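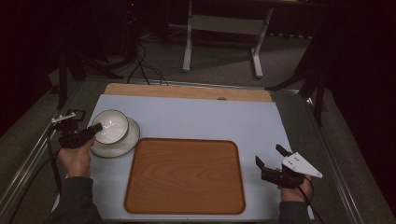
White bowl at the table, dark line at the rim.

Wed 3 June

Crazing on the clear gloss, continued from the last few pages.

Opened the Lalari first thing. Top shelf was at 190 F on the kiln thermometer so I left the lid propped and did the clay order while it came down. No pinging when I pulled the ware, but the last load didn't ping either and it crazed anyway by the third day, so I'm not reading anything into that.

Where we stand. The Benavides order is 58 bowls, clear gloss over the white body, iron wash on the rim. Of the first firing, 13 crazed. Some you can see across the room, some only show after ink. None of them are going out. Benavides wants them for soup, hot, all day, and then straight into a commercial dishwasher, so fine crazing that we might let go on a vase isn't acceptable here.

What changed between the November batch, which never crazed at all, and this one:

Clay body. Same Wolitz white, but the new pallet has a different lot stamp. I called them and they say the recipe is the same and the silica source is the same. They did say the talc was switched over the winter. The person on the phone couldn't tell me how much talc is in it and said somebody would email. No email yet.

Frit. Was down to the bottom of the old bag in November. The new bag is the same number but a different label.

Firing. Controller program unchanged. Elements were replaced in between, and the thermocouple at the same time. I should have put cones in for the first load after that and I didn't. My fault. There were cones on all three shelves this time: cone 6 is bent to about four o'clock on the middle shelf, a hair past that on the top, and on the bottom it's barely at two o'clock. So the bottom is running cool. I went back through the shelf sketches and most of the crazed ones came from the bottom shelf. Most, but not all, and that keeps me from calling it a firing problem and closing the book.

An underfired body has less glass in it and more loose quartz, the fit changes, and the glaze ends up in tension. That would fit the bottom shelf. It does nothing to explain the ones from the top.

Line blend. Base clear plus silica, in four steps, mixed in small cups, two tiles each. Labeled the backs with iron and a number. Results after cooling to room temperature and inking:

Base with no addition: crazed on both tiles, coarse net, lines maybe half an inch apart.
Step 1: crazed on both, coarser, long lines.
Step 2: one tile clean, one tile with a single line coming in from the edge. That edge was chipped before glazing so it may be the chip.
Step 3: clean, gloss still good, a few pinholes.
Step 4: clean, but the surface is going a bit waxy and there are more pinholes. Too far.

So Step 3, or a point between 2 and 3. I'd like a little more boron in it to keep the melt loose with the extra silica. Desmond Rosenthal thinks we should leave the silica where it is and swap a portion of the feldspar for spodumene. He's right that lithium will drop the expansion faster. He's also not the one paying for it, and I don't want to learn a new glaze in the middle of an order. Wrote his version down anyway, it's on the inside back cover, and I'll run it when there's a spare corner in a test load.

Ice and boil test on the Step 3 tiles. Freezer overnight, then straight into boiling water for five minutes, then ice water, then ink. Did it with one tile this morning and it came out clean. Second tile is in the freezer now behind the lunches. Please don't throw it away.

Also did the test on a plain bowl from the November seconds box as a control. Clean after 2 rounds. That's the old clay and the old frit, so the old combination really was fine and I'm not remembering it better than it was.

Next is to split clay from frit. I've got enough old clay for a few tiles, from the reclaim bucket marked with green tape. There is no old frit at all. I called Amari to see if they kept any of the previous lot, because they used to buy from the same place we did, and they have part of a bag they'll sell me. Picking it up on the way in tomorrow. Then:

Old clay, old frit
Old clay, new frit
New clay, old frit
New clay, new frit

All base recipe, no added silica. Fire them together on the middle shelf so heat is the same for all of them. Should have been the first test. I went to the line blend first since it gives us a fix whichever way it goes, and with an order waiting a fix is worth more than a cause. Still want the cause.
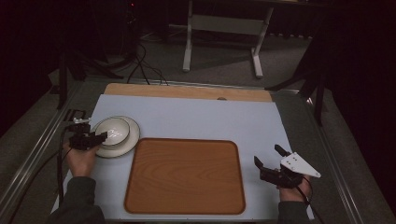
Thickness. I've been dipping for a slow three count and I suspect that's part of it. Scratched through the dry glaze with a needle on six bowls and it varies a lot between the wall and the pool at the bottom. Where it pools, it crazes first. Every one of the bad bowls has its tightest net in the well and wide open lines up the wall. The bucket had thickened over the weekend and I thinned it by feel. Weighed 100 ml this afternoon and got 151 grams, which is heavier than I like for this glaze. Brought it down to 145 with water and let it sit. From here on weigh it every time before dipping and write the number on the tape on the lid. The hydrometer is in the drawer, but it sticks in this glaze and reads whatever it wants.

With the bucket at the new weight I dipped 2 bowls, one at a three count and one at a two count, and marked the feet. They go in the next load on the middle shelf.

Iron wash at the rim. No complaints. It breaks dark at the edge and stays put, and none of the crazing starts from there. I had half expected the iron to flux the glaze and pull it thin at the lip. Wiped a few of them back further with the sponge and I like those less, the line gets patchy. Keep it as it is: one pass with the flat brush on the banding wheel, no wiping.

Pinholes in Step 3. Only on the tiles, could be tile dust. I rinsed half of the next set and left them to dry overnight and the other half go in as they are. If it isn't dust, then a ten minute hold at the top or a drop-and-hold after. I'd try the drop first. A longer top hold will push the upper shelf past where I want it while the bottom is still catching up.

Bottom shelf. Checked the lower elements with the meter with the kiln unplugged and they all read close to one another, so it isn't a dead coil. The half shelf at the bottom was sitting on one-inch posts and packed tight with the tall cylinders. Changed to two-inch posts and will load it loose next time. Cones on all shelves again. If it's still cool down there I'll shift the thermocouple offset back to what it was before the replacement and see where the three shelves end up. Not changing both in the same firing.

The crazed bowls. Thought about refiring with a thin coat of Step 3 over the top. I don't trust it, the old glaze is still under there wanting to shrink more than the pot does. Will refire one for information. The rest go in the seconds box with an X on the foot in wax pencil so they don't get mixed in with the November ones, which look exactly the same from the front.

Told Benavides the order will be late and that I'd give them a new date after the next load. They were fine about it. They asked whether they could take the good ones now and I said no, I want those to sit and be inked again in a week. Delayed crazing is the whole reason we're in this.

Loose ends

Chase Wolitz for the talc answer. Ask which lot numbers are before and after the change.
Order silica, we're nearly through the open bag. Same mesh as before, check the label, don't guess.
Respirator filters are due. Sieve is clogging at the seam again, could use a new one.
Desmond has the good gram scale. Need it back before mixing tomorrow, the other one drifts when the fan is on.
Kiln wash on the bottom shelf is flaking. Scrape and recoat before the next load.

Test load goes in tomorrow evening if the bowls are dry — slow overnight, open Friday.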